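Soliman Tabletop Set: README

Notes on the items and the backdrop used for the table pictures.

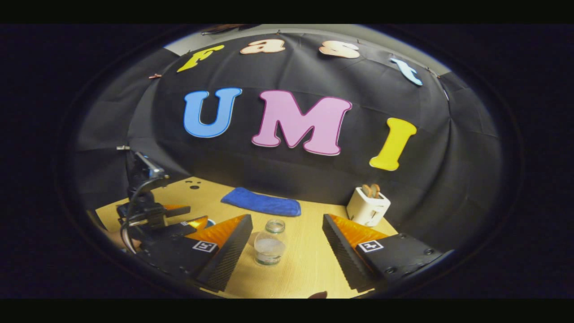

Toaster, blue towel and cut-out letters on the black cloth.

Contents

The set covers small kitchen jobs done on one table: folding a towel, putting bread in a toaster, wiping the surface. There are 2000 pictures in 11 folders, one folder per job. File names start with the folder number.

Items

Toaster: white, two slots, small. Used with sliced bread.
Towel: royal blue microfiber. Stored folded. Other towels appear in folder 2 only.
Table: light wood top with a pale, fine grain. Small holes in the top are part of the table and should not be labeled as objects.
Backdrop: black fabric, held up with clips. Folds and wrinkles change between folders.
Letters: foam or cardboard, in bright and pastel colors, reading "Fast" and "UMI". Label them as background.

Labels

Item names are lowercase and singular. Bread and toast share one label, "bread". A slice in the toaster gets its own box if its top shows above the rim.

Known problems

200 pictures in folder 11 have no labels yet. The August version used "cloth" for both the towel and the backdrop. Use the current list.

Contact

Eun-ji Lim, Stemholm
Last updated December 2021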